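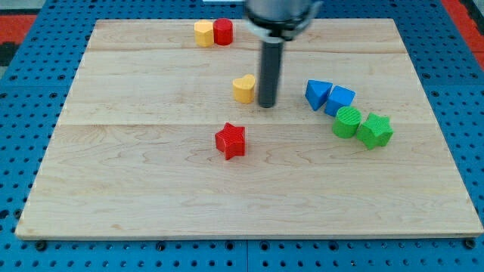

The Monddale open day set holds the logs from the tabletop pushing demonstration that Floltetti ran for visitors in September. It contains 214 episodes of a single arm moving small blocks across a board in response to short typed requests. The arm carries one rod-shaped finger that points straight down, so every action in the set is a push; there are no grasps and no lifts. Blocks are named in the requests by color and shape, and both words are often needed: a yellow heart can stand beside the rod while a yellow hexagon sits farther back against a red cylinder, and the green star may be touching the green cylinder.

Reading time: 4 min

Home Data Tools Visits Contact

Status

Version 2. The first version was shared only with the Girosell group and should not be used. Its request text and motion logs were offset by one episode in part of the afternoon block.

How the episodes were recorded

Visitors came through the Fontana hall in small groups. At the station, a visitor typed a request on a tablet and an operator pressed start. The controller then ran until it reported done, the operator pressed stop, or the time limit expired. The board was not cleared between visitors unless the operator chose to reset it. Most episodes therefore start from wherever the previous one ended, and clusters of touching blocks are common.

Requests were free text. A card on the table suggested the form "push the [color] [shape] to the [place]", but many visitors ignored it. The raw text is kept as typed, with spelling mistakes. A cleaned field is supplied next to it.

The session ran from 10 a.m. to late afternoon, with a break at noon. The hall blinds were adjusted after the break, and the overhead brightness differs slightly between the two halves. No correction has been applied.

Contents of an episode folder

request.txt – the text as typed
request_clean.txt – lower case, spelling corrected, otherwise unchanged
frames/ – color stills from the station camera, numbered from zero
motion.csv – commanded and measured finger position, in board coordinates
outcome.txt – one of: done, stopped, timeout
notes.txt – operator remarks, present in almost 9 percent of folders

Board coordinates have their origin at the near left corner of the board, with x to the right and y away from the operator. Units are millimeters. Finger height is logged but changes very little during a push, and most users can drop it.

Motion is logged at 5 Hz. Stills are saved at the same rate and share the row index in motion.csv. Where a still is missing, the row is kept and the frame column is blank.

Outcome labels

"Done" is the controller's own judgment. It means that the named block was within tolerance of the target location when motion ended. It does not mean that the visitor agreed. In requests such as "put the blue ones together" the target is loosely defined, and the label should be treated with caution. Episodes marked "stopped" include both operator safety stops and cases where a visitor changed the request partway through. The two can be separated only where the operator left a note.

Known problems

Block poses are not annotated. Anyone who needs them will have to run a detector on the stills.
The finger hides part of the nearest block in many frames, mainly in the rows just before contact.
Neighboring blocks are often moved by accident. These movements are not flagged.
A few requests name shapes that were not part of the demonstration. They were kept, with whatever the arm did in reply.
The arm was restarted once before noon. The clock in motion.csv jumps at that point.

Suggested use

The set suits work on language-conditioned pushing, reference by color and shape, and recovery from untidy starting layouts. It is too small to train a policy from nothing. Girosell used it for evaluation only, with the morning episodes for tuning and the afternoon ones held out.

Visitor data

No names, voices, or faces were stored. Requests containing a personal name had the name replaced with the token PERSON in both text files.

Access

Copies are available from the Floltetti data desk on written request. Please state the version number in any report that uses the set, and send corrections to the same desk – a folder number and one line of explanation are enough.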